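Play kitchens - wood or plastic, and which bits do they really use?

Forum: Toys, Play and Small People Things

mossy_bank
Started in July, 9.12pm

Hi all, long time reader, not much of a poster. Our daughter is two and a half and we'd like to get her a play kitchen. My mum has offered to put 100 towards it and I've been going round in circles for a fortnight. My husband wants the big plastic Pacheco one with the sounds (his sister had it, he says it's bombproof). I keep looking at the wooden ones with the little hood and the microwave, and I can't tell if I like them for her or for me.

So, two questions. Does anybody regret going wooden? And which parts do yours play with once the first week has worn off? I don't want to pay extra for a row of gadgets she'll never touch. We've got one wall in the back room that would take it, next to the radiator, so nothing huge please.

teapotlid
9.30pm

Wooden here and no regrets. Ours is the Oletti and it's had two children and a lot of cousins through it. The paint has gone on the corners but it still stands up straight. Don't put it next to the radiator though! Ours lived by one for a winter and a door warped, and it's never shut properly again.

Wouter Mertens
9.41pm

I will be the one who disagrees. We had a wooden kitchen and sold it on after a year. It was pretty, yes. But my son wanted to pour real water in the sink and with wood you are always saying no, no, no. The Pacheco goes out in the garden and gets hosed down. He played with it every day in the summer and I never had to tell him to stop.

teapotlid
9.48pm

You can put a washing-up bowl in front of a wooden one, Wouter. They don't care where the water is.

Wouter Mertens
9.55pm

Mine cared very much where the water was.

Senan Ó Néill
10.20pm

Long one, sorry, but I've built two of these things and repaired a third so I've got opinions.

We went for wood with white panels, the sort with a shelf across the top, a cubby on the left with a grey hood in it and a microwave on the right. The end of the worktop is rounded off, which I'd look for if yours is still at the running-about-without-looking stage. My nephew has a square-cornered one at his house and he's met that corner with his forehead more than once.

The assembly took me an evening and a good bit of the next morning. Lay the panels out on a blanket first and don't tighten anything until the whole top section is together, or you'll be undoing it all again. I did the uprights first, nice and tight, feeling very pleased with myself, and then the long shelf wouldn't drop in. Back to the beginning. The instructions were all drawings and the drawings were tiny.

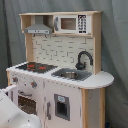 As for what gets used, the microwave wins by miles. I thought it would be the hob. Everything goes in the microwave at our house, wooden eggs, socks, my reading glasses, a letter from the dentist. She jabs away at the keypad first (the buttons are only printed on, it makes no odds to her) and then stands there saying "beep" until she decides it's done. If I were choosing again I'd pick the kitchen by its microwave and ignore the rest.

The hood she has never once touched, it's just there looking smart. The two hooks under it are great in theory. In practice she couldn't reach them to start with, so I hung the ladle and the slice up every evening and she asked for them down every morning. She can reach now and they've become the place for her necklaces.

And the tile pattern on the splashback is only printed, so it wipes down with a damp cloth. I was worried about crayon. Crayon arrived in week one and came off ours with a bit of washing-up liquid, but I'd try a corner first on yours.

mossy_bank
10.34pm

Oh this is so helpful, thank you! The letter from the dentist made me laugh. Did you fix it to the wall?

Senan Ó Néill
10.41pm

Yes, always. Two brackets at the back, into a proper fixing and not just plasterboard. The tall top section means there's something to pull on, and mine tried to climb up to the microwave on day two.

pinkwellies
10.58pm

Can I put in a word for second-hand? We got a Vondance off a family two streets away for 80, already built, and carried it home between us with the neighbours watching. They go for 300 new. It was missing one knob so my dad made another out of a cork and painted it, and that's the knob she likes best, of course.

Only thing I'd say is check the hinges before you hand over any money. Open and shut every door a few times. And ask if it comes apart, ours was never going up our stairs in one piece so it's a downstairs kitchen for ever now.

teapotlid
11.06pm

Seconding the hinges. Also measure your child against the worktop. The Tastunano is lovely but it's quite low and my tall three-year-old was stooping over it like a little old man.

Wouter Mertens
11.15pm

I agree about second-hand at least. But I still say a two-year-old wants water and noise. The printed buttons are for parents who don't like the beeping.

Senan Ó Néill
11.19pm

Guilty as charged on the beeping. But she does the noise herself, so I haven't gained much.

jamjar_3845
6.50am

Coming in from the other side, we had a plastic one first and then a wooden one, and they played with both exactly the same amount. What made the difference for us was what was in it. The little plastic food that comes in the box got ignored. Real things got used - a small saucepan from the charity shop, a whisk, empty spice jars with the lids taped on, a tea towel. I'd spend less on the kitchen and keep a bit of your mum's money back for a decent pan.

Also rotate the stuff! Put half away in a bag and swap it over when they go off it. Works every time here.

mossy_bank
7.25am

Thank you everyone, I've read all of this out over breakfast. He's wavering on the Pacheco. We're going to look for a wooden one second-hand with a microwave and a rounded end, and put it on the other wall away from the radiator, so the bookcase will have to shift along. Wouter, I've promised him a washing-up bowl in the garden as a compromise.

pinkwellies, did yours come with the screws for the wall brackets or did you have to buy some?

pinkwellies
8.03am

Had to buy them. Take the bracket along to the shop with you, I got the wrong size the first time.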